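Equipment planner / buyer, handheld grippers and service robots — contract, Wamirlow

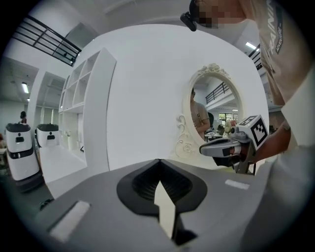

Do I need a robotics degree to apply?

A trades, purchasing, lab tech or operations background is fine. You do need to have bought gear with someone else's money and kept the paperwork. If you've also had a gripper in your hand, good, tell us.

What it is

Four month contract, start in June, possible extension if the second round of funding lands. Three days a week in the office, the rest wherever you like. You'd report to Rocío Palacios, who has been doing this job on top of her own since last winter and would like to stop.

We run handheld gripper recording in furnished rooms. Bedrooms, kitchens, sitting rooms, that sort of thing. Gear was bought in dribs and drabs, out of three different budgets, and it shows. Mixed cables. Two kinds of mount that don't fit each other. Spares in a drawer with no list. We need a proper plan before we buy the next lot.

What you'd be doing

Build the equipment register from scratch. Everything with a serial number, then everything without one.

Write the purchase plan for 70 more gripper units, in stages, with spares. Finger pads wear and we have never budgeted for them. Same with batteries, head straps and memory cards.

Get quotes. At least two per line, three for anything over $3000. Sendbridge currently supplies our printed housings, Marchuk does the cabling. Neither is locked in, both are decent to deal with.

Work out lease vs buy on service robots. We have had a lease offer and no one here has the time to read it properly. Servicing, insurance, freight both ways, what happens when a wheel motor goes.

Sort out the Turkodura spreadsheet. It has 388 rows and at least one of them is a sandwich order. You'll see.

Customs and freight. A lot of our parts come from overseas and the landed cost is never what the quote says. Duty, GST, brokerage, the lot.

Sit in on a few recording sessions early on so you know how the stuff gets treated. It gets dropped. It gets packed in a hurry. Buy accordingly.

What we're after

Solid spreadsheets. Not fancy, just ones that other people can open and follow.

Some experience with capital equipment budgets, labs, workshops, warehouses, film hire, whatever. Depreciation shouldn't scare you.

Happy to ring a supplier and chase them. Then ring again.

Can read a spec sheet and spot whats missing from it.

Able to lift a packed case into a car, or organise someone who can.

Useful but not required: basic electronics, 3D printing, a current driver's licence, having dealt with an equipment insurer.

Money

Paid at contract rate, fortnightly, depends on experience. Give us your number in the first email please, saves everyone a fortnight. Travel between sites is covered. Parking isn't, sorry, we tried.

How to apply

One page on you, plus one page on a piece of equipment you bought or planned for that went wrong or ran over, and what you'd do differently. No cover letter. References later, if we get that far.

Send it to Ravindra Singhal through the contact form on the Wamirlow site, subject line "equipment planner". Questions to him as well — he's better on email than phone. Short calls first, then a paid half day where you cost up a small kit list with us.

Part time applicants and job shares ok. Agencies please don't. Must have the right to work here for the length of teh contract.

Posted 1 May 2019. Open until filled.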